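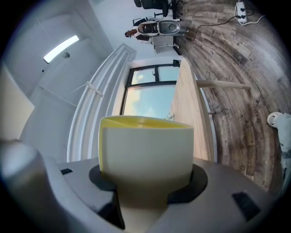 4.2 Cups, tables and the trouble with ordinary rooms

Figure 3. The gripper holding a cream-white cup with a yellow interior, in a room with a window, a light wooden table and a plank-effect floor.

We come now to the part of the study that visitors ask after most often, which is whether a machine can clear a table yet. The short reply is that it can clear some tables, some of the time, and we would like to spend a little while on what lies between those two.

The Halska set holds 880 demonstrations of small household chores, all of them made by people working with a hand-held gripper of the kind shown in Figure 3. Cups make up a good share of it. We chose them early on for a rather homely reason – every kitchen and office has them, and everyone who helped us already knew how a cup ought to be treated. A person picking one up makes a dozen small decisions without noticing, such as how hard to squeeze and how far to tip the wrist. We wanted those decisions in the data, and asking people to go about things in their usual way seemed the kindest method of getting them.

The rooms matter as much as the cups. Our earlier work at Rancombe was done on a plain bench with the blinds down, and the policy trained there did beautifully until we carried it next door. For the present study we left rooms as their occupants keep them. In Figure 3 there is daylight at the window, a power strip and its cables lie on the floor, and two people are partly in view. A policy has to learn that none of this has much bearing on the cup, and that lesson proved slower than the grasp itself.

We tested in 18 rooms that had played no part in training, with 10 attempts at each chore in each room. Lifting a cup from a clear table went well nearly everywhere. Setting it down again was less happy. The commonest fault was letting go a moment too soon, with the base still a little above the surface, and pale cups on pale tables were the worst for this. The Staltesano controller, which we used as our baseline, waits for contact before it opens, and so it dropped fewer cups but took a good deal longer over each one – long enough that several of our helpers said they would sooner have done it themselves.

Stacking remains out of reach in any practical sense. In 4 of the rooms we never saw two cups stacked and left standing, and we have not been able to settle whether the lighting or the height of the tables is to blame. We return to this in Section 5, together with the results on the Doherty shelving task, where the same early release appears again with tins and small boxes.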